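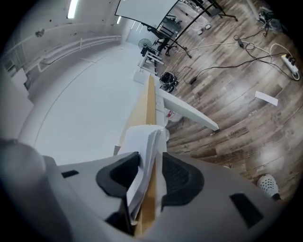 Cable tips first, as that's what I wrote the most notes on. Went to the Plultatlow open day at Jotholm to watch their gripper work and came home with a page of stuff for my own garage shop, which says something about me. Group your plugs. The black cords in the demo room ran to a power strip on the floor, and I do the same now under my bench. One strip, one switch, everything off when I go in for supper. The gripper meanwhile had a crumpled stack of white paper between its two black pads, folds sticking up, and paper is a better test than you'd think. More on that further down.

CORDS ON THE FLOOR

Long black cords and white cords mixed together are a pain to trace. Wrap a bit of colored tape on each cord at both ends, same color. Red for the charger, blue for the fan, whatever you have in the drawer. Takes ten minutes.

Adapters, the little black brick kind. Write on them with a silver paint pen the day they come out of the box. Tool name and voltage. I have a shoebox of orphans at home and not one of them is labeled, my own fault.

Lay cords along the wall if there's any choice. If you have to cross a walkway, tape flat, full length, not just little bits every foot. Gaffer tape, not duct tape. Duct tape leaves gum on laminate. If it already did, warm it with a hair dryer and rub with a dab of cooking oil, then dish soap.

Don't plug a power strip into another power strip. Heaters go straight in the wall.

GRIPPING THINGS THAT SLIP

Younes Fahmy ran the demonstration and took questions after. Somebody asked why rubber pads and he said bare metal either drops the thing or dents it. Same with my bench vise. So:

Cut two pieces of old bicycle inner tube, a bit bigger than the vise jaws. Double sided tape on the back. Good for chrome, painted stuff, anything soft.

For really smooth items use the non-slip drawer liner, the open mesh kind. Texture helps a lot. Works on jar lids too, keep a square in the kitchen.

Wipe the rubber with rubbing alcohol now and then. Dust kills the grip. Younes said they clean theirs before every session, I had been doing mine about never.

Squeeze less than you want to. Tighten till it holds, then stop.

PAPER

Paper bends, slides and sticks to itself so it's a hard thing to pick up. Tips that carried over to home:

Fan a stack before you feed the printer. Both ends.

Crumpled sheets, press under a heavy cutting board over night. Iron on low with a towel over, no steam. Dont do this with anything laser printed, the toner can lift.

Crumpled scrap is great for windows and for packing plates. Ball it up loose, it cushions more.

Pick up a thin sheet off a flat floor by sliding a second sheet under the edge. Shanti Mishra, who was in the row in front of me, does it with a dough scraper. Tried it, better than mine.

BOARDS AND PANELS

Long boards store flat or nearly upright, anything in between and they bow. Mine bowed. If they go upright, put a scrap of carpet under the foot and a loop of cord round the top.

White panels show every scuff. Melamine sponge, barely damp, light pressure. Test a corner.

Sneha Kaushik from the Mumer workshop gave a short talk on screws, the main thing I kept was soap. Rub the threads on a dry bar, goes in much easier in hardwood.

GOING TO A DEMO YOURSELF

Entry was 2 dollars and there were 18 of us in my group. Wear shoes with a closed toe. Bring a pencil, pens die in the cold hallway. Ask first before touching the equiptment. Stand to the side, not behind the person working it, you'll see the fingers close.

Ramesh Prajapati does the bookings, next one is in September. They fill up. The parking at Mangundap is 359 steps from the door, my daughter counted, so leave the big bag in the car.

If you want a gripper for home, the plain reacher kind from the hardware store is plenty. Replace the suction cups with cut pieces of that drawer liner and it will pick up a coin. Store it hanging, the trigger spring lasts longer.

SHORT ONES

Fan grille dusty: take it off, shower it, dry fully before it goes back on.

Chair casters jammed with hair: seam ripper.

Foam clogs in the workshop: no. Holes in the top, hot solder. Ask me how I know.

Tripod legs sticky: wipe down, tiny bit of dry silicone, wipe again.

Updated January 10, 2019. Shanti Dwivedi sent in the seam ripper one, thanks Shanti. More when I get thru the rest of the notes.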